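Zurkon tidy-up robot: your questions answered

Does it need special bins?
No. I've used it with the ordinary ones we had already, pedal bins included. You show it where each one lives and give it a name.

Can it handle plastic bags and bottles together?
Yes, that's the job I get asked about most! My advice is to start with short runs on a clear bit of carpet. 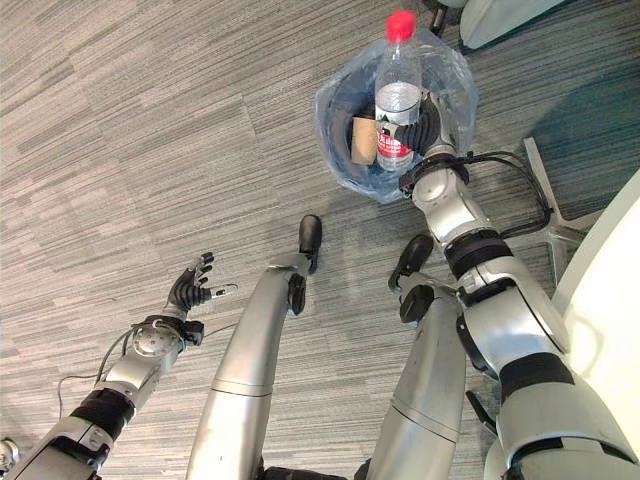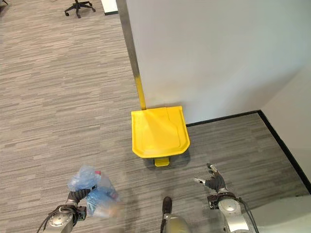
Bin work on carpet: right hand on a bottle (first picture), plastic waste in the left hand by the yellow pedal bin (second).

What does it cost?
Hire is £109 a day, with a minimum of 5 days. Setting up takes me 60 minutes and I don't charge extra for it.

Who do I talk to about booking?
Me, Vlasta Stojanović. I'm taking bookings for February now, so do drop me a line.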